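Lab Automation on a Budget
Handout 6: Reading a product offer (two-arm tabletop kits)
Posted Dec 26, 2023

Okay, so last time I promised we'd stop talking about joints and start talking about shopping. This handout goes through one kit the way I'd go through any of them before signing a purchase order. Bring it to section, I'll refer to the headings.

What's on offer

The kit is the Valton, sold by Birnar. You get two arms, two grippers, the table they bolt to, the power supplies and a license for the control software, which is called Kinura and is sold separately if you already own arms. Coetzee sells a very similar package without the table, and we'll compare the two in May when you write your own reviews.

The task I've been using to judge it is bowl stacking. I like bowls! They're cheap, they nest, they come in colors that are easy to tell apart, and a rim is a fussy thing to grab. Also everybody in the room has done the job by hand, so you already have an opinion about what good looks like.

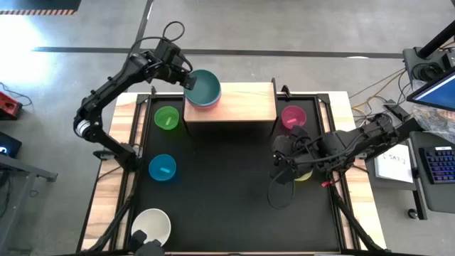 Before you look at anything else in a brochure, find the reach and the payload, and then find out where they were measured. Birnar quotes payload with the arm half extended. Fully extended it's a good deal less, and the number is in the manual on page 13, in a footnote. For bowls that hardly matters. For a full water jug it would matter a lot.

Things I liked

Setup was painless. The manual is 190 pages, but I only needed the first chapter to get both arms homed. The software lets you move one arm while the other holds its position, and I used that constantly (you will too, once you try planning two arms in a shared space and they keep wanting the same spot).

Things I liked less

Cables. Both arms carry them on the outside, and you have to think about where the slack goes every time you plan a path near the wrist. Coetzee has the same problem, to be fair. Ask the seller for a routing diagram – Birnar has one but you have to request it.

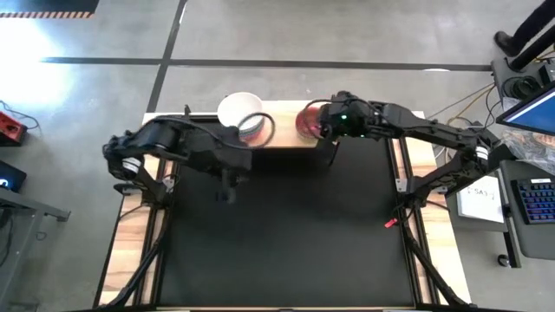
The other gripe is support. The basic plan covers 50 tickets a year, and a question about a part number counts as a ticket. Read that section of any contract twice.

What to write down when you run your own trial

Starting layout of the objects, and whether you reset it the same way each time
Which arm did what
Every time a human stepped in, even for a second
Anything you changed between runs, lighting included

My own log for this kit runs to 311 lines and most of them are dull. Please keep yours anyway. Half the arguments I've had with vendors got settled by some boring entry I almost skipped.

For next section, read the warranty pages and come with two questions you'd put to the Birnar sales desk.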